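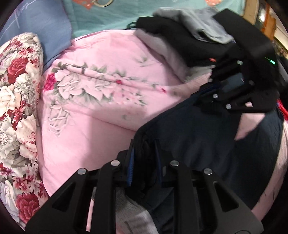 September, 11:40 at night

Back from the Clullstead. Four comics, two drink minimum, and a host who asked us three separate times whether we were ready to have fun. I was ready the first time. By the third I had started to wonder what he knew.

The draw was Rundarov, who I had been told by several people is "the next one." Next what, they never say. The poster says he has played 19 cities, and I would like to see the list. He came on at twenty past nine and opened with airports. Then his phone, then his dad's phone. There was a decent bit in the middle where he tries to return a lamp to a store that has closed, and for a couple of minutes I forgot I was checking my watch. Then he explained it. If you have to tell the room the lamp was your marriage, leave the lamp alone.

People stood up for him at the end. The front tables stood, anyway, and the rest of us got up because we couldn't see and wanted our coats. It'll go down as a standing ovation all the same.

Walczak was on second and did the best set of the night to maybe half the attention, with the waitress dropping checks all through her closer. Slow, dry, no crowd work at all, thank God. Long story about judging a pie contest with a cold. I wrote down "she waits" on the napkin and I still think that's right. Whether she can do it for an hour is another matter. I've been fooled by a good fifteen minutes before.

Mortimer Wojcik was at the bar after, telling everyone that Nerumeo is going to film a special in that room before the end of the year. He said the same thing last spring about a different room. I asked if anything was signed and he said it was "as good as." He also said he'd put me on the list for the late show next time and spelled my name wrong while he was typing it.

The ticket was $19, plus $5 for something called a venue fee. What was I paying for before, if the venue was extra? The ginger ale was flat, too.

Might go back if Walczak gets a longer spot. Not paying to hear about the lamp again.

Need to find the napkin before I do laundry. I think it's in the gray pants.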